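# Chapter 8: When the Arm Stops Knowing Where It Is 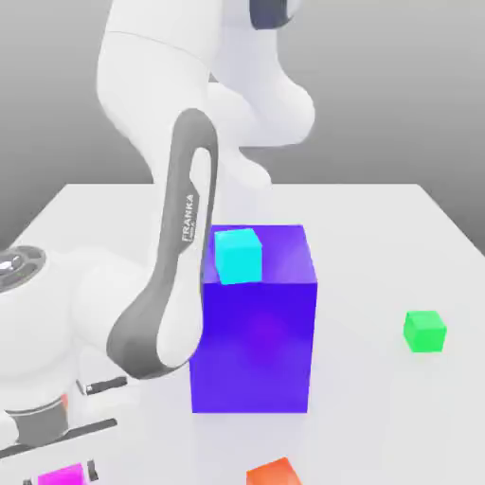
In April, the training group at Flullthorpe lost most of a week to a fault that looked like bad programming. The task was a simple pick-and-place job with small colored cubes, built first in simulation and then moved to a real arm in the next room. In simulation the program had completed 825 cycles without an error. On the real arm it ran for 443 cycles, then drove the closed gripper into the side of a raised block and kept pushing.

The arm's collision limit should have stopped the motion at first contact. It did stop, but late. By then the block had moved, one finger of the gripper was bent, and the bracket under the block had cracked. The work cell was closed and the guard door was locked, so there were no injuries.

Thitima Kaewkla, who was running the cell, pressed the emergency stop and wrote down the time, the cycle number, and the position shown on the controller. She left the arm where it was. Most of what is known about the fault comes from those notes and from the fact that the parts were still in place the next morning.

The first explanation was that the path passed too close to the block. Chaiwat Prasertsri replayed it in the simulator and found plenty of room. He then measured the real cell with a steel rule. The gripper was 8 millimeters lower than the controller said it was.

Two separate things had gone wrong:

- The gripper had been changed at cycle 390. The replacement, a Flenix unit, was longer than the old one, and the tool length stored in the controller had not been updated.
- The collision limit had been raised during setup to get rid of false stops. It was never set back.

Either mistake alone would have been a small matter. With the wrong tool length and a normal limit, the arm would have touched the block and stopped. With the right tool length and a high limit, it would not have touched the block at all.

The simulator gave no warning of either one. It used the tool length written in its own model file, and that file still described the old gripper. A simulation checks a program against a model of the cell. If the cell changes and the model does not, the result applies to a cell that is no longer there.

## 8.1 What this chapter covers

We will follow the Flullthorpe fault from the first report to the restart. Section 8.2 deals with tool data and how to check it against the real tool. Section 8.3 covers collision limits, including how to record a temporary change so that the next shift can see it. Section 8.4 works through the Figueroa checklist, a two-page form used before a cell is returned to service.

You will need the controller log in Appendix C. Read it once before going on, and mark the entry where the gripper was changed.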